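4. Fitting the top (Gelturby table, oak finish)

4.1 Top face down on carpet or a blanket. Frame on it, feet up.

4.2 Front brackets first, one per corner. Screws finger tight only.

4.3 Turn it over. Two people, lift by the frame, never by the top.

4.4 Check the cable hole is at the back right. If it's not, undo and turn the top round.

4.5 Now tighten the brackets. Hand screwdriver, no drill.

CAUTION: overtightening splits the wood. Not coverd by the Contreras guarantee.

4.6 Level check. No spirit level? Put a ball on the top and let go. If it rolls, wind out the foot on the low side and try agian. 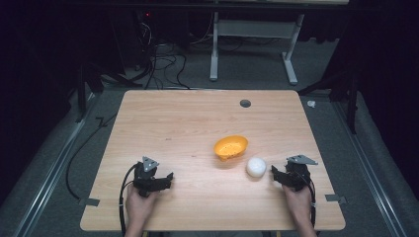
Fig. 4. Top fitted, brackets at front corners, ball and bowl on top.

NOTE: leave 500 mm clear behind for cables. Recheck screws after 24 hours.

Spare brackets: part 143.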